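Home Getting Started Table Set-Up Cooking Care Spares Contact

Reading time: 5 minutes

Section 4. Setting up the table pad and resting a pan

You have the pad unpacked, so now comes the fun part! The Skavmont table pad is a thick square of felt that turns any flat table into a good spot for a pan, and once it has a regular place you'll wonder where you used to put everything down. This section covers laying the pad, letting it settle, and resting a small saucepan on it with the lid on. Read it through once before you start (it's short) and keep it with Section 5, which deals with stains.

4.1 Before you begin

You will need:

- the Skavmont table pad
- a clean, dry table that is larger than the pad on every side
- a soft, dry cloth
- a small saucepan with its own lid

Any small pan with a flat base will do. The one we used for this section is dark, with a glass lid and a long blue handle, and it's a lovely size for one person's soup or a couple of eggs.

NOTE: The pad comes out of the box with a slight curl. That is normal for felt this thick and it goes away.

4.2 Laying the pad

1. Clear the table and wipe it down. Crumbs under felt are surprisingly easy to feel, and grit can scratch a painted surface.

2. Dry the table completely. Give it an extra pass with the cloth if you used a spray cleaner.

3. Unroll the pad in the middle of the table with the care label facing down.

4. Turn the pad until its sides run parallel to the sides of the table. A square pad on a square-cornered table looks wonderful when the two line up, and you'll spot it at once when they don't!

5. Leave a band of bare table all the way around. This is where spoons, cups and elbows go.

6. Smooth the pad from the center out toward each corner with the flat of your hand. Don't pull on the corners.

7. Leave it alone for 30 minutes before you put anything on it. If a corner is still lifting after that, flip the pad over for the same length of time, then turn it back.

NOTE: The rounded corners are cut that way at our Chmielewska workshop and shouldn't be trimmed. Noreen Paracha, who drew the pattern, tried several corner shapes before settling on this one, and the sharper ones kept curling up.

4.3 Choosing where the pan goes

There's plenty of room on the pad, so it is tempting to put the pan down anywhere. A little thought here makes pouring and serving much easier.

1. Decide where you'll be standing or sitting when you pick up the pan. Call this the front.

2. Plan to set the pan on the half of the pad farther from the front, midway between left and right.

3. Check that the whole handle will lie over the pad. If the tip would stick out past the table, the pan needs to go farther back.

4. With a larger pan, start from the center of the pad and adjust from there.

CAUTION: Never leave a handle sticking out over the edge of a table, and take special care when children are about. Sleeves catch on handles too!

4.4 Resting the pan

1. Turn off the burner and let the pan stand on the stove until it has stopped bubbling.

2. Wipe the underside if anything has boiled over. Use a folded cloth and keep your fingers clear of hot metal.

3. Seat the lid squarely so that it sits level all the way around.

4. Carry the pan level and lower it straight down onto the felt. Don't slide it into place, as dragging a base across the surface raises the fibers.

5. Turn the pan gently until the handle points toward you. Lift it a little as you turn.

6. Let go and check that the pan sits steady. A very light pan with a long handle can tip when empty, so move it farther onto the pad and try again. 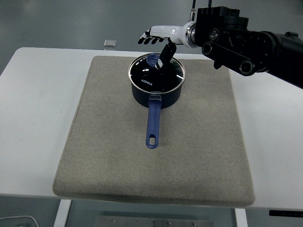

Fig. 4-1. Saucepan on the pad, lid on, handle toward the front of the table.

CAUTION: The pad is made for pans that have come off a simmer. It isn't an oven trivet. For baking dishes and cast iron, use the Skerkik stand described in Section 6.

CAUTION: Lift a glass lid by its knob and tilt it away from your face. Steam comes out fast on the far side, so keep your other hand back as well.

4.5 If something isn't right

The pan rocks. Check for a crumb or a fold under the felt. If the pad is flat, try the pan on the bare table when it's cool; the base may have warped.

The pad creeps across the table. The table is probably damp or dusty. Lift the pad, wipe, dry, and lay it again from step 1 of 4.2.

A ring shows after the pan is lifted. Leave the pad overnight, then brush lightly in one direction with a clothes brush. Most rings are only pressed fibers and they come up beautifully.

Drips on the felt. Blot at once with a dry cloth. Don't rub. Sauce and anything with turmeric should go straight to Section 5.

4.6 Putting the pad away

Remove the pan, shake the pad outdoors, and roll it loosely with the top side out. Store it standing up in a dry cupboard. Folding leaves a crease that can take days to relax, so please roll it even if you're in a hurry.

Spare pads are part no. 1405. The storage strap is part no. 655.

Continue to Section 5: Stains and washing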